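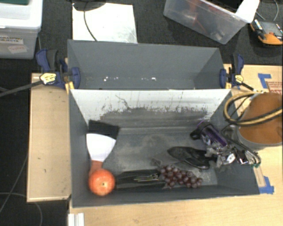

Figure 4. Front and rear bins clamped together, with the gripper over the right wall of the front bin.

4.3 Bin Placement and Inspection

This section applies to the two-bin picking cell supplied under the Clerkido program. It covers placing, clamping and inspecting the bins. Gripper replacement is described in Section 5. Work on the cell is limited to staff who have completed the Jotetmont safety briefing.

CAUTION: Press the emergency stop and confirm that the arm does not respond to the pendant before reaching into either bin. Releasing the enable switch is not sufficient.

Preparing the table

1. Move the arm to the service position and press the emergency stop.

2. Remove all objects from both bins. Return them to the storage containers marked for the current object set.

3. Brush loose chips and dust out of both bins, beginning with the rear bin. Do not use compressed air. Debris blown under the bins will tilt them.

4. Check the blue tape on the table to the right of the front bin. If a piece has lifted or torn, replace it before moving the bin, and keep to the same outline.

Placing and clamping

5. Set the front bin on the table and line up its right side with the tape. Set the rear bin directly behind it so that the two walls meet along their full length.

6. Fit one bar clamp at the left of the junction and one at the right. Tighten both by hand, a little at a time, until neither bin shifts when pushed.

7. Turn the clamp bars outward, away from the bins. A bar left pointing into the work area will be struck on the first transfer.

Note: Overtightening bends the bin walls. If a wall bows when viewed from above, loosen both clamps and repeat step 6.

Checking the back wall

The back wall of the front bin carries a white panel. Scuffing on its lower part is normal wear and does not call for replacement — the panel is a consumable. Replace it when a scratch can be felt with a fingernail or when an edge has come loose. Log the change on form 2185.

Hose and cables

8. With the emergency stop still engaged, follow the arm hose along its full loop. It must hang free of the clamps and must not be twisted.

9. Inspect the thin cables at the gripper and the small green fittings where they end. Reseat any fitting that moves under light finger pressure.

10. Release the emergency stop and run the Wukness clearance routine at reduced speed with both bins empty. The routine makes 3 passes. Stop the arm at once if the hose touches a clamp.

Loading the object set

11. Place the objects in the front bin one at a time. Long, flat items may lie against a wall. Soft items such as fruit should not be placed beneath heavier ones.

12. Start the session from the Amadi console. Repeat steps 5 to 10 after every 800 transfers, or whenever a bin has been moved.

Questions about this section should be sent to Loredana Grasso, Cell Maintenance.

Revised 29 Mar 2022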